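5 Setting up the wrist view in simulation

This chapter explains how to connect the simulated wrist camera to the Drandex planner. Before you start, the gripper model must be loaded and the joint test of chapter 4 must be passed. If the joint test shows a warning, please solve it first. The planner will start also with a warning, but the finger positions can then be wrong.

5.1 Start the camera stream

1. Open the project file and select the profile Kuto in the list on the left.
2. In the Sensors tab, set the lens type to Fisheye. The default is Pinhole, and with this value the black border is read as a real surface.
3. Press Load Scene and wait until the status field changes from Building to Ready. On an older computer this takes about 14 seconds.
4. Press Start Stream. The preview window opens by itself.

Note: The preview shows the raw view. Straight lines such as shelves and wall trim look bent or leaning in it. This is correct at this stage and you must not change the lens values to make them straight. The correction is done later, inside the planner.

5.2 Check the view before masking

Leave the gripper in the home position of the profile. Both fingertips must be visible near the center of the circle, and the table must be visible behind them. If you see only one finger, the camera is attached to the wrong link. Go back to the Sensors tab and choose palm_link as parent.
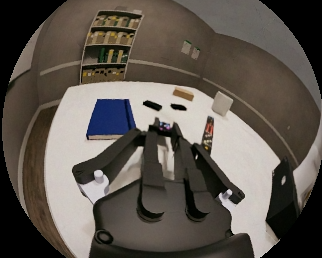
When the view is good, press Hold. The simulation stops and all objects keep their position. Now you can make the mask, which tells the planner which pixels belong to the gripper itself.

5.3 Make the self mask

1. Open Tools, then Self Mask, and press Generate. The software draws the gripper model in green over the preview.
2. Check that the green area covers the palm, the two fingers and the outer linkage bars. The small brackets at the sides must be covered also.
3. Look at the gap between the fingers. It must stay free of green, or the planner cannot see an object there.
4. If the green area is too narrow, increase Margin by one step and generate again. Do not go higher than 17.
5. Save the mask with the same name as the profile.

Caution: A mask is valid only for one lens type and one parent link. If you change one of them, delete the old mask and repeat this section. An old mask does not give an error message – the planner only becomes less exact.

5.4 Segment the table objects

1. Press Segment. Each object found on the table receives its own color and an ID number.
2. Compare the colors with the preview. Dark objects which lie close together are sometimes joined into one. In this case, lower the value Merge Distance to 2 and press Segment again.
3. Where a linkage bar covers part of an object, the visible part is kept and the rest is estimated. Such objects have a star behind the ID.
4. For every object you do not want to grasp, set the type to Obstacle. Large flat objects, for example a book, should always have this type.
5. Set Max Points to 3000 and press Send to Planner.

Note: The walls and the furniture in the background are not segmented. They are removed by the table filter, so you do not need to mark them.

5.5 If the planner finds no path

Open the log and search for the line SELF_COLLISION. If it is there, the mask is too small and you should repeat section 5.3. If the line says NO_GRASP, choose another object first, to be sure that the connection works. The Vumberg export of the log is described in chapter 9.

Text of this chapter: Bríd Ó Flaithearta
Last change: 4 December 2022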